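Neighbors Helping Neighbors > Getting Around > Buses and Shuttles

On-demand shuttle keeps picking me up on the wrong side of Toivonen Road

Posted by Loretta Dvorak

Hi everybody, I hope this is the right section. I'm on the Kurko end of town, and in November they swapped our regular bus for the little on-demand shuttle that Ultico runs. You book it in the Sitora app, it gives you a pickup spot, and you go stand there. I was all for it! The old bus came once an hour and half the time I'd see the back of it going around the corner.

My trouble is the pickup spot. My building is on the north side of Toivonen Road, and there's a perfectly good shelter right out front where the old bus stopped. But almost every time I book, the app puts my pin on the south side, across four lanes with no light. To cross safely I have to walk down to the crosswalk by the pharmacy and back up again, and with my knee that takes me close to 10 minutes. Twice now the shuttle has come and gone while I was still walking, and both times I got marked as a no-show. The app says 3 no-shows and you get suspended for a while, so I'm getting nervous.
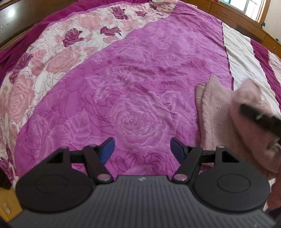
I've tried dragging the pin to my side and it just hops back over like a rubber band. I've tried typing in my street address, I've tried typing in the name of the building, and my nephew tried it on his phone and got the same thing. The driver I had last time was lovely and said she can only go where the tablet tells her. She told me to call. I called, and the recording told me to use the app.

I mostly ride in the morning, to the clinic or to the grocery store, and come back before lunch. Coming home is fine, by the way – it always drops me at my door. It's only going out that's the problem. Has anybody gotten theirs fixed? And can you get a no-show taken off if it wasn't really your fault? I don't have a car anymore, so giving up on the thing isn't much of a choice for me.

Thanks in advance. Sorry this got long.

Aurel Avram

Same here, it's terrible. Bring back the 6. They spent all that money and I used to just walk out and get on. I wrote to the city and got a form letter. Anyway I'd just stand on your own side and wave, the drivers will see you. Worked for me once.

Irja Ahonen

Hi Loretta, please don't wave it down from across the road! I tried that my first week and the driver couldn't turn around anyway, she had another rider waiting. I got a no-show for it too, so I know how annoying that is.

I've been riding the shuttle since it started and I had very nearly your problem, only on the hill. What I finally figured out, after a lot of poking at the app and one very patient lady on the phone, is that the app picks your side of the road from the direction the shuttle is already going. If you're headed to the clinic, that's east, so it wants you on the south side where the eastbound lanes are. Coming home you're going west and it lands right at your door. It isn't really looking at your address much at all.

There's a setting that changes this and it is buried. Open Sitora, tap your name at the top, then Rider Needs, then Walking and Crossing. You'll see a line that says "I can't cross a busy road to reach my pickup." Turn that on, then scroll all the way down and hit Save (I missed Save the first time and thought it hadn't worked). You don't need a doctor's note for that one. The note is only for the door-to-door service, and they don't ask you for it unless you tick the bigger box underneath, so leave that box alone unless you want it.

After I turned mine on, the shuttle started coming around the block to get me. It can make your wait longer because the driver has to loop back. Mine went up by 6 minutes or so on the mornings I checked, and I'll take that over the crossing any day. I do my waiting indoors now, upstairs in the bedroom where I can see the corner, and I don't go down until the app says the shuttle is two stops off.
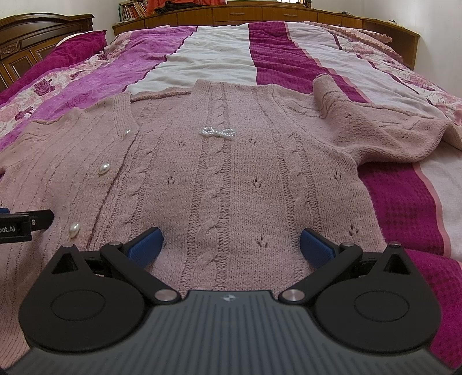
Pink cable-knit cardigan spread out on the bed

For the no-shows, yes, you can get them taken off. Go to Trips, find the ride, tap it, and pick "Something was wrong with this trip." Then choose "Pickup location unsafe or hard to reach." Write one or two plain sentences, like "Pin was across four lanes with no crosswalk, I was walking to it when the shuttle left." They took mine off in a couple of days. You have to do it from the trip itself. If you send it through the general contact form it goes somewhere else and you'll wait forever.

One more thing – save your own shelter as a favorite once the setting is on. Hold your finger on the map right where the shelter is until the star comes up, and call it Home. Then book from the star and don't type the address. When I type mine I still get the old pin now and then, and I couldn't tell you why.

If you get stuck, the phone line does have people on it. Say "booking help" while the recording is still talking, don't press any numbers. Ask for Leena Kuusisto if she's on, she was the one who walked me through all of this and she didn't rush me one bit.

Jarmo Nieminen

Irja's answer is the right one. Small correction on the menu: on my phone it's called Access Needs, I think they renamed it in the last update. Same place though.

Also worth asking Ultico to add your shelter as a fixed pickup point. They had 3,000 old bus stops to go through when they set up the map and they only loaded the ones somebody had surveyed. The shelter by the library was missing as well. I reported it with the stop number off the pole and it showed up in the app a few weeks later. If your pole still has its number on it, send that in with the cross street.

Loretta Dvorak

Oh my goodness, thank you both! Mine says Access Needs too. I found the setting, hit Save, and booked from the star this morning, and the pin stayed put on my side. I've reported the two no-shows the way Irja said and I'm waiting to hear. The pole out front does have a number but somebody put a sticker over half of it, so I'm going to see if I can peel that off this afternoon.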